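Las cosas de la mesa grande

Galería de Ivone Honorato — martes, 12 de julio de 2022

Los que me leéis desde hace tiempo ya sabéis que tengo debilidad por las mesas de verdad, las que se usan para todo y se recogen cuando se puede (o cuando vienen visitas, que viene a ser lo mismo). En el piso de la calle Ninditz llevamos seis años con la misma, pegada a la ventana, y por ella ha pasado de todo: desayunos larguísimos, juegos a medio acabar, la ropa que espera su turno. Esta vez me apetecía enseñaros ese rincón tal cual, con la persiana bajada y la claridad colándose entre las lamas, que a mí me parece la luz más bonita de la casa.

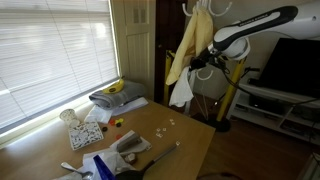
El plátano sobre la toalla gris doblada, los cubitos blancos, las fichas de colores y el mango de la sartén asomando por delante.
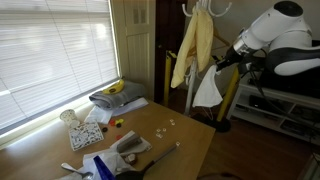
La misma mesa y, más allá, el perchero blanco con su prenda amarillo pálido y un paño blanco en el aire. 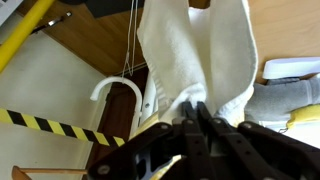
La toalla blanca de rizo, de cerca, junto al gancho de una percha. ¡Con lo que me gusta a mí ese tejido, tan mullido y tan agradecido!

Visitación Escobar me escribió a los pocos minutos para decirme que ella, en su casa, empieza siempre por los textiles, que dobla primero las toallas y deja las cosas pequeñas para el final, y que con casi 45 minutos y la radio puesta le queda la mesa lista para cenar. Yo soy más bien de empezar por lo pequeño, una caja para las fichas y otra para los cubos, pero prometo probar su sistema. En diciembre, cuando saquemos el mantel largo y seamos 14 a la mesa, volveré por aquí con más fotos y os cuento cuál de los dos métodos se ha quedado en casa.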